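Product Review: Rindia Indoor Tree, Reception Area Trial
July 2020

The Rindia was assessed at our Plestholm office over 17 weeks. Foliage remained dense and colour was consistent under artificial light. Leaf drop was moderate following relocation. Watering every 4 days proved sufficient. The supplier, Soklow, answered enquiries promptly. The tree is recommended for staffed areas, subject to further review in September.

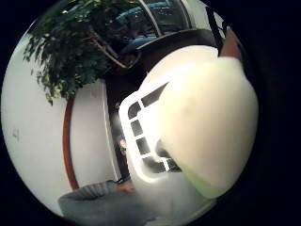 Foliage beside the white wall, Plestholm office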